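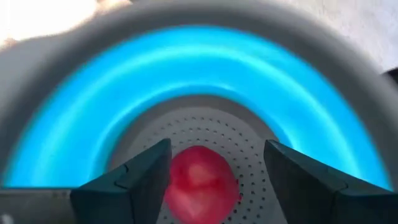

Course Notes / Week 5: Kitchen Chores

Good to see so many of you back after Monday. We ran out of time before we got to the kitchen, so these notes cover what I meant to say, plus some of what Kartini Sinaga asked on the way out (thank you, Kartini, it was a better question than the one I had planned!).

The question for the week is whether a machine can do the small jobs at the sink yet. My own answer is "some of them, on a good day, in a kitchen it already knows," and I'd like you to argue with me about it.

Take the job of getting one round red item out of a collapsible colander. You or I would do it while talking on the phone. For a gripper with two stiff fingers there is a fair amount to settle first. The thing is smooth and shiny, and the highlights on its skin can fool a vision system about where the surface really is. One fingertip is right up beside it and the other still has a gap to close, so if only one side moves, the fruit may simply roll. Then there is the colander itself – a folding wall gives when you lean on it, and a planner that treats it as a rigid bowl will be wrong by a little, all the way around.

Squeezing is the part I find most interesting. Ripe produce bruises, and two pieces from the same bag can want quite different pressure. Fikri Nugroho's lab handout suggests closing slowly and watching the motor current, and I'd start there too. Giorgia Bassi prefers soft fingertip pads and will make her case in section.

For next time, please read chapter 13 in the Tolar reader, and skip the part on dishwashers, we'll come back to it. Then write 2 pages on one chore from your own kitchen: where would a machine get stuck, and how would it know it was stuck? Drawings are very welcome – they needn't be pretty.

Office hours are in room 674, right after lecture.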